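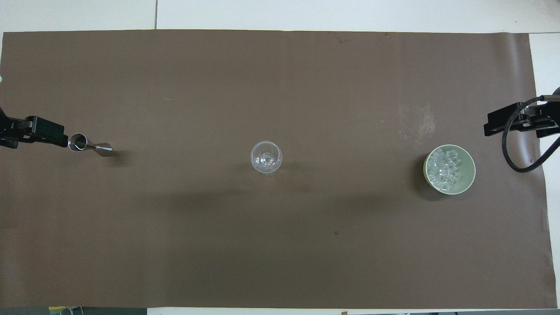 Suchbegriff eingeben Suchen

Projektbericht: Schattentheater »Die Fähre nach Drokholm«
Kai-wen Chow, Jhosep Yupanqui, Teófilo Alvarado
Betreuung: Eckhard Lammers

Angefangen hat alles im Oktober mit einem einzigen Satz an der Tafel: Macht ein Stück, in dem man kein Gesicht sieht. Wir waren sofort Feuer und Flamme! Jhosep kannte Schattenspiele von einem Gastspiel der Gruppe Gumach und wollte seitdem selbst hinter der Leinwand stehen.

Die Geschichte haben wir gemeinsam geschrieben. Eine Fährfrau bringt Reisende auf die Insel Drokholm, und jeder muss ihr als Fahrgeld ein Lied singen. Aus den ersten Proben blieben 9 Szenen und 11 Figuren übrig, alle aus schwarzem Karton, die Gelenke mit Musterklammern. Die Möwe hat uns Nerven gekostet, ihr linker Flügel riss dreimal ein — erst mit dünnem Draht am Rücken hielt er.

Beim Licht haben wir am meisten gelernt. Mit zwei Lampen bekommt jede Figur einen Doppelschatten, das sah bei der Sturmszene großartig aus und bei allen anderen furchtbar. Also eine Lampe, und nur im Sturm die zweite dazu. Wenn man die Figur langsam zur Lampe führt, wächst sie bis zur Decke (das Raunen bei der Generalprobe war wunderbar!).

Die Musik spielte Teófilo auf dem Akkordeon. Das Fährlied ist von ihm und geht uns bis heute nicht aus dem Kopf.

Was wir anders machen würden: früher mit Leinwand proben, den Text von Szene 4 kürzen und die Figurenstäbe beschriften. Im Dunkeln greift man sonst garantiert zum falschen Reisenden.

Abgegeben am Montag, 21. Juli 2003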